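Help wanted: sorting and packing everyday household things in Cletville
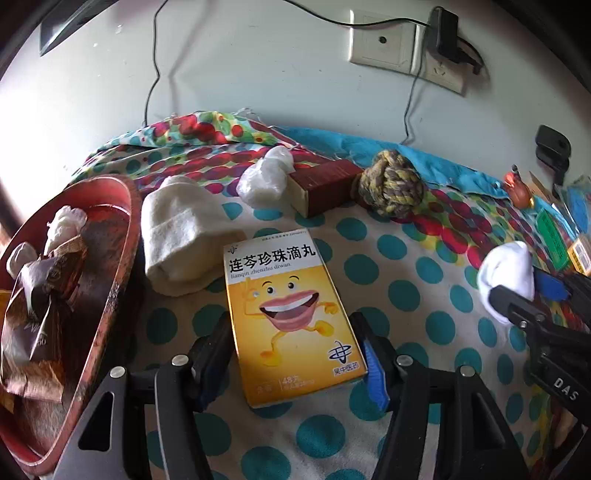 Lianqin zhenzhu diwan box over the polka-dot cloth, red basin to the left.

We're looking for 16 people to join our spring round of sorting and packing at the Tustar rooms in Cletville. If you like small boxes, odd packages and the pleasure of a table that gets tidier as the afternoon goes on, you'll fit right in!

The work is simple and nicely varied. You pick things up one at a time, look at them, turn them over, and put them in a basin or back on the cloth. There are medicine boxes with cheerful cartoons on the front, paper parcels, soft bundles, tins, jars and plenty more - over 70 kinds of item at last count, and we keep adding to the shelves. Some of the packaging is in Chinese or Turkish. You don't need to read either one, but if you do, please say so when you write (it's a real help with the labels).

Each session lasts 3 hours with a break in the middle. Tea, coffee and fruit are on us. You can sit or stand, and the tables can be raised if you're tall.

You should be 18 or older, comfortable using your hands for a few hours, and patient with things that slide or crumple. No experience needed. All medicine boxes stay closed, please, and nothing goes home in a pocket.

Sessions run through May, mornings and afternoons. Pick as many as you like. The bus from Uderau stops right outside, and there's a bike rack by the side door.

To sign up, send us a few lines about yourself and the times you can make, and put reference 1361 in the subject line. We'd love to hear from you by the end of April.

Posted 19/01/2018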